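Keltholm Dispensary Member News
31/08/2023

New hours, new points and a change at the pickup counter

Starting in September, our Drillby store will open at 9 a.m. and close at 9 p.m. every day. The Pasuda store keeps its current hours. If you order ahead online, your order will now be held until closing time the next day. Please bring your ID even if you have shopped with us before, as the front desk has to check it each visit.

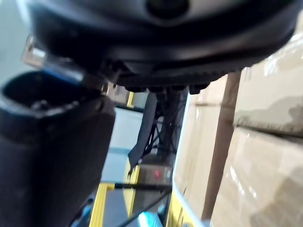 Member points are changing too. You will earn one point for every dollar spent before tax, and 145 points gets you $4 off any purchase. Points you already have will carry over. They can't be combined with the veteran discount, but you may choose whichever saves you more. Farah Kusuma at the front desk can look up your balance, or you can find it at the bottom of your receipt.

We have also brought back the Kwok line of gummies after a long gap. The 16-piece tins are in both stores now, in plum and ginger. The tincture is at Drillby only – Pasuda should have it later in the month.

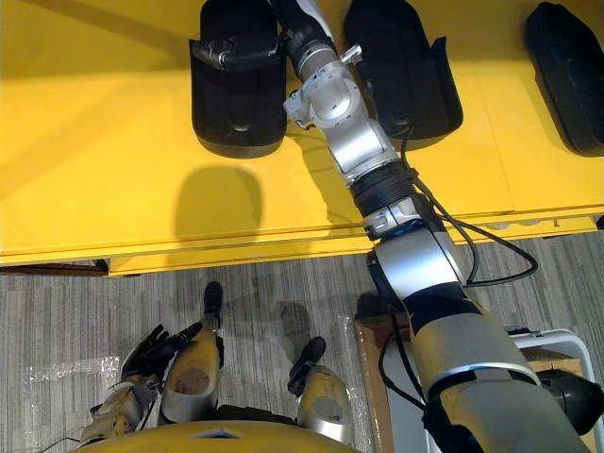 Several members asked for a quieter time to shop and ask questions. The first hour of each day at Drillby will be set aside for that, with the music off and Syahrul Majimbun or Bo-ram Sun at the counter. No appointment is needed. Medical patients can still book a private talk by phone.

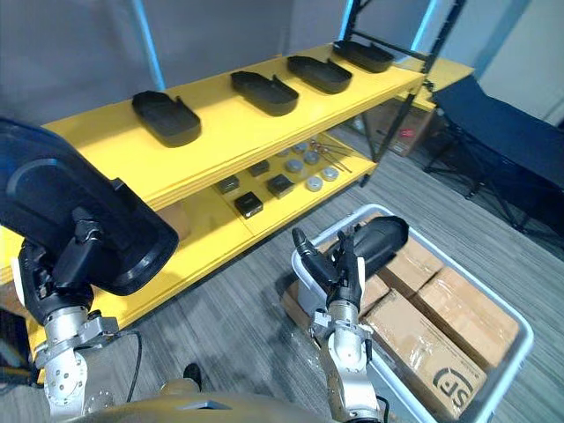
Preorders will have their own pickup shelf at Drillby from September. Faizal Pangaribuan is setting it up with two levels, much like the yellow unit shown, which has black trays in a row on top and small parts on the shelf below. Flower orders go on the upper level and edibles on the lower. Give your name and order number at the counter and we will bring the bag to you. Orders over $29 still get a free pre-roll cone pack while they last.

Questions about points or hours can go to Ravinder Arsenault at the Drillby store.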